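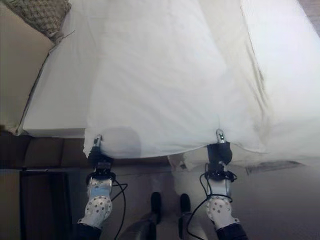
How to make a bed with a flat sheet and a smooth pillow

By Alžběta Oravec

I learned to make beds at the guesthouse Paulík, where I worked for two seasons before I moved to Troltbridge. We had 23 beds and only white linen, and on white linen every bad fold is visible from the door. This page is the method I still use at home. It needs no fitted sheet, only a flat one that is big enough.

What size of sheet

Measure the mattress with its thickness. My mattress is 126 cm wide and 23 cm thick, so the sheet must cover 126 and two times 23, and then you need something left to tuck under. I use a sheet that is 11 cm longer on each side than this sum, and it is the minimum. With less, it comes out when you turn in the night.

Putting on the sheet

1. Move the bed from the wall if you can. A hand's width is enough.

2. Lay the folded sheet in the middle of the mattress and open it first to the head, then to the foot. The wider hem goes to the head.

3. Take the lower hem with two hands, at a little more than the width of your shoulders. Lift it up and bring it down slowly, so that the air goes out to the sides. If you pull it fast, the sheet moves and you must center it again.

4. Look at both sides. The cloth should hang the same on the left and on the right.

5. Tuck the head end first, all the way under the mattress. Then go to the foot, pull the hem toward you until the long wrinkles become flat, and tuck it also.

6. Make the corners. Lift the hanging side some 23 cm from the corner, put it on top of the mattress, tuck the part that stays below, then let the side fall and tuck it too. Small creases you can smooth with the flat hand, always from the middle to the edge.

The pillow

Shake the pillow before you put it in the case - after it is too late, the filling goes to one end. Turn the case inside out, put your hands in the two closed corners, take the pillow corners through the cloth and turn the case back over it. When the pillow is inside, hold it by two corners and let it hang for a moment. The filling finds its place and you see if the case is twisted.

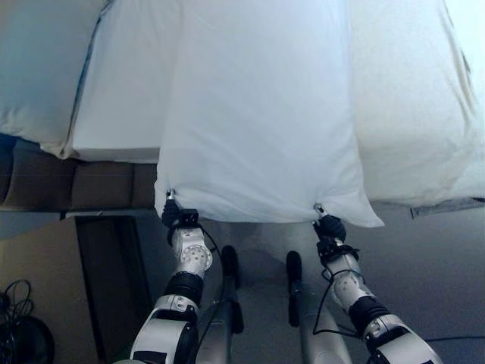

Hold the pillow by its lower corners and check the hem between them.

If there is a bunch of cloth in one corner, push the pillow corner deeper with your fingers. The vertical folds on the front you can stroke down when the pillow lies on the bed. Put the open end of the case away from the door. At Paulík this was a rule of Marcela Štěpánek, and I still do it.

About ironing

I iron only the upper part of the sheet, the part that is folded over the blanket, and the front of the pillowcase. For the rest it is enough to fold the linen straight from the line while it is still a little damp at the hems, and leave it under something heavy until the next day.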